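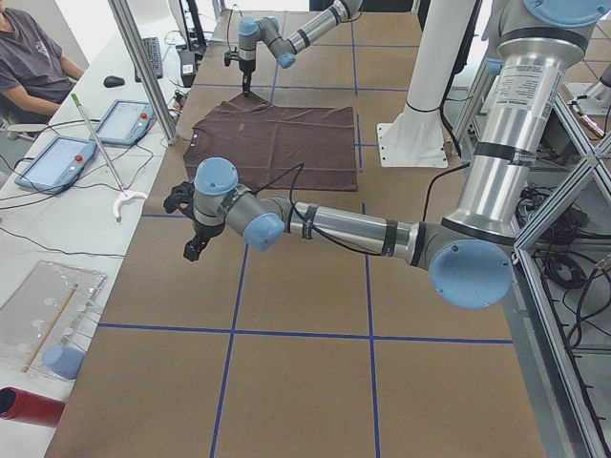 July 13, 2026

Uniform and Linen Diary, Plomness

Entry made by Séverine Vidal.

The brown T-shirts were the business of the day. The written folding method adopted in February was read over in the morning and compared with the way the shirts are being folded at present. The two do not agree. The February method calls for the shirt to be placed face down before the first fold. Present practice is to lay it face up, collar away from the person standing at the long edge of the table, and to bring the sleeves in over the chest. It was decided that the written method should be changed to follow the practice, provided the finished width suits the Fendeo shelving.

The matter of the logo was raised again. The mark near the chest is very small and pale against the brown, and a shirt folded with the sleeves across the front may hide it. Mounir Bouzid is of the view that staff find their shirt by the size on the shelf label and do not look for the logo at all. The undersigned holds that a folded shirt should show its front when it is handed over. No decision was reached. Both positions are recorded so that they need not be argued from the beginning next time.

The brown paper on the work table is to stay. A proposal to replace it with a cloth cover was put forward by the Wragg site and has been declined for this site. Cloth shifts when a sleeve is drawn across it, and it must itself be laundered. The blue tape lines are also to stay. They give a straight edge for the hem, and a shirt that starts square to the tape is a good deal easier to finish square. Where tape lifts it should be replaced along its full length. Short patches are not to be used.

The order of folding, as it will appear in the revised sheet, is set down below in draft:

1. Lay the shirt face up and flat, collar to the far edge, hem straight.
2. Smooth from the collar toward the hem with the open hand.
3. Fold one sleeve in across the chest, keeping the crease in line with the shoulder and side seam.
4. Fold the other sleeve in to match.
5. Bring in the sides, then fold up from the hem.
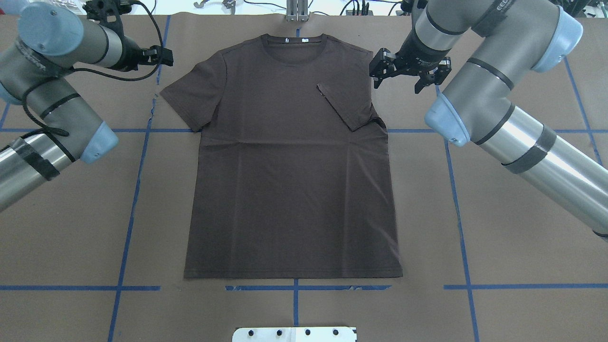
*Step 3: one sleeve folded in over the chest, the other still out flat.*

It was noted on reviewing step 3 that the crease runs on a slant from the shoulder toward the side seam, and the draft wording does not say so. "In line with" will be read by some as straight up and down. The wording is to be corrected before the sheet is printed. Mounir Bouzid also asked that step 2 mention the middle of the body, where faint wrinkles tend to remain after the rest of the shirt has been smoothed. Agreed.

The two small labels inside the back of the neck were discussed. They are to be left in place and laid flat before the collar is folded under. Staff have asked in the past whether they may be cut out for comfort. The answer remains that they may not, as the garments are returned to stock.

Stock on hand in brown stands at 100 shirts, less 17 set aside for mending, mostly at the hem. Of those set aside, 3 are beyond repair and will be written off in the usual manner. The count for all garments at the site is 1,439, which agrees with the ledger. The Greltasix order has not been received. A second letter will be sent to them this week, and it should ask plainly for a delivery date.

Other matters. The folding sheet above the linen shelf is faded and the bottom line can no longer be read. The key to the mending cupboard has been returned to its hook. The request for a second steamer is held over.

To be carried forward: the wording of step 3; the logo question; a measured width for the finished fold, taken from the Fendeo shelf and written on the sheet in centimetres.

S. Vidal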